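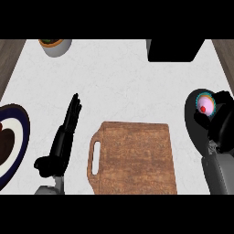 Home Submissions Workshops Blog Contact

Posted in May by Poppy Pickering

If you have ever finished a short story and wondered whether the people in it sound like real people when they open their mouths, we would love to have you with us this summer. The Lesten Fiction Circle is looking for writers to join our dialogue workshop, which Nga Bùi and I have been dreaming up over far too many cups of tea. We'll spend a good deal of time on what characters do while they talk, the little bits of business that keep a conversation from floating off into space. Think of two sisters arguing across a white marble countertop with a plant in a round gray pot at one end of it, and ask yourself which of them would reach over and fuss with the leaves when the subject of their father comes up. That sort of question can keep our group going for a whole evening, and it often does!

You don't need to be published, and you don't need a degree. We've had retired nurses, bus drivers, a beekeeper and several very patient parents of toddlers, and every one of them brought talk we'd never have thought of ourselves. What we do ask is that you have a story in progress with at least two people speaking in it, and that you're willing to read other people's pages kindly and carefully. 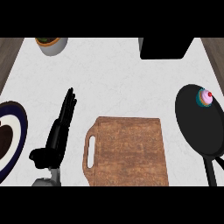 There is room for 25 writers, split into small groups that stay together all the way through. Groups meet online in the evening, starting at 7 p.m., and each session runs two hours with a break in the middle (bring a snack, we always do). Nga leads the sessions on accents, slang and people who talk over each other, and I take the ones on silence and on all those pesky dialogue tags.

The fee is $100, and there are a few half-price places at $50 for anyone who needs one. Just say so in your note and we won't ask you to explain.

To apply, send us up to 1000 words of a scene with dialogue in it, plus a few lines about yourself and what you like to read. Rough drafts are very welcome. Please paste your scene into the contact form on this site and put "Dialogue" in the subject line so it doesn't wander off into the general mail. We'll write back to everyone who applies, usually within two weeks.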